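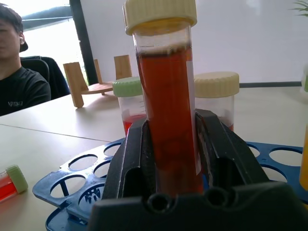 让机器人拿起一根管子，很多人以为这个问题早就解决了。工厂里的机械臂每天搬几万个零件，从来不累。但是工厂里的零件都待在同一个位置，而实验台上的东西每天都换地方。昨天试管架靠着墙，今天它斜着放，旁边还多了两个样品杯。对人来说，这一点变化不值得一提。对一个靠坐标工作的程序来说，这已经是另外一个世界。

我去Tuvley的时候是十月，早上九点多。Tuvley是一个不大的研究小组，他们研究的方法叫Proncombe。名字没有什么意思，据说是从一张旧地图上随便选的。方法本身倒是很容易说明白：不给机器人写坐标，只让它看，让它学人是怎么做的。

他们的做法是在夹爪旁边装一个小摄像头。机器人看见的，就是手附近的那一小块地方：两根手指，手指中间的管子，管子后面的东西。没有从天花板往下看的大镜头，也没有深度相机。我问为什么不多装几个，他们的回答是，他们试过。多一个固定镜头，在自己的实验室里成绩会好一些，可是搬到另一张桌子上，成绩就掉下来。模型记住了房间，忘记了管子。

这个解释我想了很久。我以前总觉得信息越多越好，现在我觉得，要看是什么信息。

透明的塑料管对摄像头很不友好。光从管壁穿过去，边缘就看不清楚，里面的液体颜色反而比管子本身更明显。早期的模型因此犯过一个有趣的错误：它学会了去夹“颜色”，管子里液体少的时候，夹爪就跑到很低的地方，碰到试管架才停下来。后来他们在训练里加进了不同高度、不同颜色的液体，也加进了空管，这个毛病才慢慢消失。标签也有影响。一条白色标签在窗边会反光，上午和下午看起来完全不一样，所以他们特意把示范分在一天里不同的时间来做。

示范由人来完成。操作的人带着夹爪，把管子从架子上提起来，放到另一个孔里，一遍又一遍。一项任务大约要100次示范。听起来不多，可是每一次都要认真，犹豫的动作也会被学进去。他们给我放过一段录像，机器人在放下管子以前停了一下，左右晃了晃，很像一个找不到钥匙孔的人。这个晃动就是从人的示范里来的。有人建议把这样的片段全部删掉，试了以后，成功率反而下降了。晃动里面包含着怎么对准孔的办法，删掉了，机器人就只会直直地往下压。

那么结果怎么样？在他们自己的桌子上，模型做得相当稳。真正的考试在Fomarholm，那是另一个城市的合作实验室，试管架的型号不同，桌子不同，窗户的方向也不同。研究小组没有在那里补充任何示范。机器人一共尝试了59次，失败了七次。失败大多发生在放回的时候，管子底部碰到孔的边缘，夹爪没有感觉到，继续往下走。拿起来的那一步几乎没有问题。

七次失败，在论文里是一个可以接受的数字。在真的检验科里，恐怕没有人愿意接受。小组里的人对这一点很清楚，他们没有跟我说机器人马上要进医院。他们现在想做的，是在手指里加上简单的力的测量，让夹爪知道自己“碰到了”。光靠看，管子底部常常被手指挡住，再好的模型也猜不出来。

这个领域里也有别的路线。Theodorakopoulos公司做的是整套的自动化工作站，每一个孔的位置都事先定好，速度快，误差小，代价是人要按照机器的规矩来摆东西。对于样品量很大的地方，我想这仍然是更合理的选择。Proncombe考虑的是另外一种地方：一张普通的白桌子，架子今天在这里，明天在那里，几个人共用，中间还有别的事情要做。

离开以前，我也试着做了几次示范。夹爪比我想象的重，手指合上的时候有一个小小的延迟，要习惯它。前两次我都夹得太高，碰到了盖子。第三次终于放进去了，不过孔选错了，隔了一格。他们说没关系，这一次的数据也留下来，标成另外一个任务就可以用。

下午他们接着做带螺旋盖的容器。打开盖子需要两只手，一只握住，一只转，两边的镜头看到的东西又不一样。这部分工作刚刚开始，还没有成绩可以报告。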